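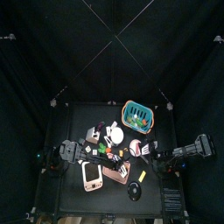

Most of the Dritness market set spread out, orange-rimmed basket at the back.

Quick one on the Dritness play food, because two of you asked and I keep forgetting to write it up. Had it since April. Used hard, several times a week, by kids who don't put anything away.

Short version – buy it for the vegetables, ignore the rest.

What I paid for: one big box of plastic food plus the teal basket with the orange rim. The trays I added myself, a pink one and a light gray one, from Cotuvia. They're sold separately and I'd get them again before I'd get more food. Raised rim, flat floor, so a kid can carry one across the room without shedding vegetables the whole way. Mostly.

Basket first. It's fine. Slots in the sides, so crumbs and fuzz drop out and it rinses easy. Holds the small stuff and not much else, the big pieces pile up over the rim and then you're picking things off the floor. Handles on the box version would of been nice. I ended up keeping the small green and orange bits in there and letting the rest live in a tote.

Colors are good. Strong, not that washed out look the Claltitz set had after one summer by a window. Ours lives indoors so I can't swear to how it takes sun.

Now the vegetables. The peppers are the best thing in the whole box. You get a whole one, nice deep lobes, and a flat slice to go with it. The slice has the wavy outline and a row of little seeds molded in, and a scrap of green stem at the top. My youngest worked out by herself that the slice "came from" the big one and now they have to be served together or there's trouble. 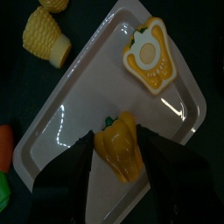
Corn is a close second. Chunks with a flat cut end and proper bumpy kernels you can feel with your thumb. They roll, though. Put corn on anything without a rim and say goodbye to it.

Also worth knowing, the whole pepper is shiny and a bit slick, fine for four year olds, my two year old nephew drops it constantly. The slice is harder for small hands than you'd think – lies flat and you have to get a nail under it. Slide it to the rim and tip it up, that works.

Stuff I didn't like:

The little pieces. Some are small enough that I pull them out when the under-threes come over. The box does say so but in tiny print on the bottom.

Packaging. One giant bag inside one giant box. No dividers, no list of what you're supposed to have, so no way to tell if somethings missing.

Price. I paid 12 dollars more than the Fagundes set costs at the same store. Fagundes has more pieces but half of them are desserts and the vegetables are kind of lumpy. If your kid wants to run a bakery get that one. If it's a grocery stand or a kitchen, this one.

Cleaning: warm water, dish soap, towel. I did run a load through the top rack once and nothing warped, but the seams on a couple pieces held water for a day, so now I just do the sink.

Would I buy it again, yes. On sale. And the gray tray both times.

Print this review | E-mail to a friend

309 shares | 214 comments

Related reviews
Claltitz Picnic Basket, one summer later
Fagundes Bake Shop play set
Cotuvia trays: which size to get
Toy totes that fit under a bed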